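Robot Cells in Practice, Week 6
When the bin moves and the cables don't: notes on a failed picking run
Notes by Nerea Peñalver, 8 Sep 2022

Right, these are longer than usual because half of you had gone to the careers talk and the other half kept asking me to slow down. They follow the order I spoke in, more or less. Bring them to the lab, please, and bring a pencil too.

What we're covering is the fault on the picking cell we call Wastavness (don't ask me, it was named before I got here). It stopped in May, in the middle of what should have been a dull overnight run, and I've taught it ever since because everything about it was ordinary. No smoke, no bang. The arm went down for an object, closed the gripper, lifted, and the controller threw a collision stop. Marín, who was on shift, cleared it and pressed start again. It stopped again. He cleared it again. You can see where this is going!

The log shows 283 attempts that night. The first stop is at attempt 200, and between there and the end there are more stops than I'd like to read out in front of my head of department.

So what was wrong? Two things, and they'd been hiding behind each other.

The first was the bin. It's sheet metal with flared sides, and it was held by clamps on the left and the right. Clamps are fine – I use them, you'll use them – but a clamp on a sloping side wants to creep when it gets knocked, and a gripper finger dragging along the floor of a bin knocks it a little every single time. By the morning the bin had shifted 7 mm towards the base of the arm. The software still had the old position, so the planner believed there was clear space where there was really a wall.

The second was the cable bundle. We run ours along the outside of the arm and over the wrist, with a loop left slack so that the last joints can turn. Too little slack and the cable pulls tight and tugs at the connectors. Too much and the loop hangs out where it can catch on things. Ours was on the generous side, and with the bin in the wrong place the loop was brushing the rim on every deep pick near the back wall.

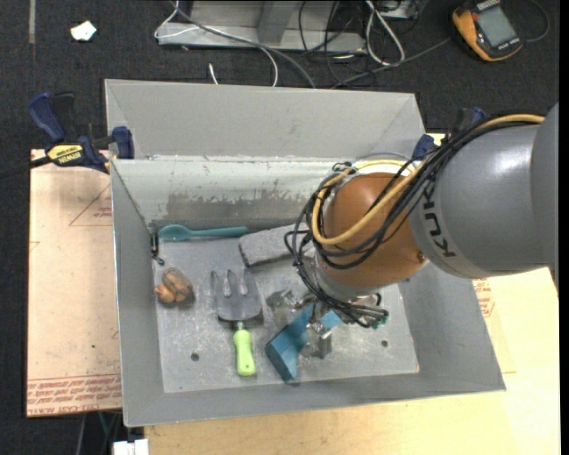 Now, the collision stop works by comparing the torque the arm expects with the torque it measures. A snagged cable looks like extra load. So does a finger pressing on a wall. The controller can't tell you which one you've got, it just says there's too much, and the message on the pendant was the same for both (fault 3509, write that down, you'll meet it in the lab). Marín saw one number and assumed one cause. I'd have done the same at four in the morning, and I have.

We did try to be clever about it. Gekach, our log viewer, will plot torque for each joint, and if you overlay a good pick and a bad one you can see the wrist joint climbing early on the snagged ones, before the fingers are anywhere near the floor. With a wall contact it climbs late. Sketch both curves in the margin now, because I'll ask you to draw them from memory next week.

A question from the back was why we don't just raise the torque limit. Well, people do! Someone had, on this very cell, the week before. It'd gone up so that it would stop "fussing" over light scrapes on the bin floor, and nobody had written it in the cell book. With the old limit we'd have had a stop much sooner, with the bin hardly moved. Please don't touch that limit without a second signature.

What changed afterwards:

The bin position is checked against two marks on the table before each run, and again every 700 picks on long ones.
Two stops with the same fault number and you leave it stopped. Ring someone.
The cable loop is set with the wrist turned fully each way, by hand, at low speed, with the drive key in your pocket before you reach in.
Any change to a limit goes in the cell book with your name.

The one I really care about is the key. When Tromano came in to go through our procedures, their inspector hardly looked at the torque plots. She wanted to know where Marín was standing when he pulled the cable free, and whether the drives were off. They were off. He couldn't prove it, though, and neither could the log, so we now record the key switch as well.

For the lab: pairs, closed shoes, long hair tied back. Read the stop categories section in your course pack first, and have your two torque sketches ready to show me at the door.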